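Workshop Notes, October
Build log: the Flolcombe hand, covers and basket work

The two-arm build has moved out of the corner by the lathe and into the open floor at the back of the shared workshop. The arms are the pair we bought used from Andrade. The hands are our own assembly, with printed parts from the Flolcombe pattern set and a Verkov driver board on each side. Software is still Kernel, with one local patch to the grip timeout.

Changes since the last issue

Covers. Both hands now wear black covers over the knuckles and the cable exit. The first version was sewn too tight and pulled on the thumb at full spread, which showed up in the log as a steady offset on that joint. The current cut has more slack at the finger roots. It bunches when the hand closes, and we can live with that as long as the folds stay clear of the pads. Anyone sewing a replacement should work from the new template in the drawer, marked 2. The old template has been thrown out.

Fingertip pads. These are held by small screws, and the screws back out. Check them before a session and again after. Thread locker is on the shelf above the bench vise. Use the removable grade. Two pads were lost last month to somebody using the permanent one, and the caps had to be drilled.

Driver boards. The left board was resetting under load. The cause was a crimp on the supply lead, and it has been remade. The log now shows 511 grip cycles with no reset. The right board has not given trouble, but its lead was made from the same bag of terminals and should be redone when the arm is next down.

Thumb travel. Limits were reset on both sides after the covers went on. The new values are in the config file under the hand section, with the old ones commented out beneath. Please leave the comments in place until the next issue.

Current task

The arms are working at the produce display. Items go from the bin to a plastic shopping basket. The artificial vegetables vary a good deal in shape, so a single grip setting will not do for all of them. Long, thin items are the worst case at present. The grip closes, the item turns between the pads, and the wrist then lifts it at an angle that catches the divider. Lowering the approach by 19 mm has helped with the peppers. It has made no difference to the onions.

The basket handle is the second problem. It swings on its hinges, and the planner treats the basket as a fixed box with no handle at all. A simple model of the handle as a hinged bar is being written. Until it is in, park the handle by hand before each run and keep the speed at the low setting.

Hand and basket at the rim, hand over the plank and yellow cloth, and the display with its round table:

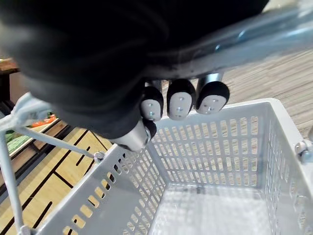
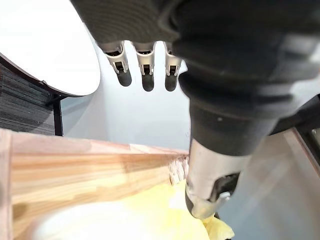
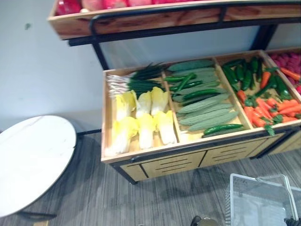

Bench rules and parts wanted

The stop button must be within reach of the person running the session. The long extension lead is for this and should not be borrowed for the band saw.

Log files go in the shared folder at the end of the session. Name them by session number, starting from 138. Files left on the laptop desktop will be moved without notice.

Wanted: black stretch fabric in any length over a yard, M2 pan head screws, a crimp tool that fits small terminals, and a spare plastic basket with a hinged handle. Offcuts of wood-look flooring are no longer needed. Leave parts in the gray crate under the bench with a note of what they are.

The workshop is open to build members until 9 p.m. The next item will cover the handle model and, if the lead has been remade by then, load figures for the right hand.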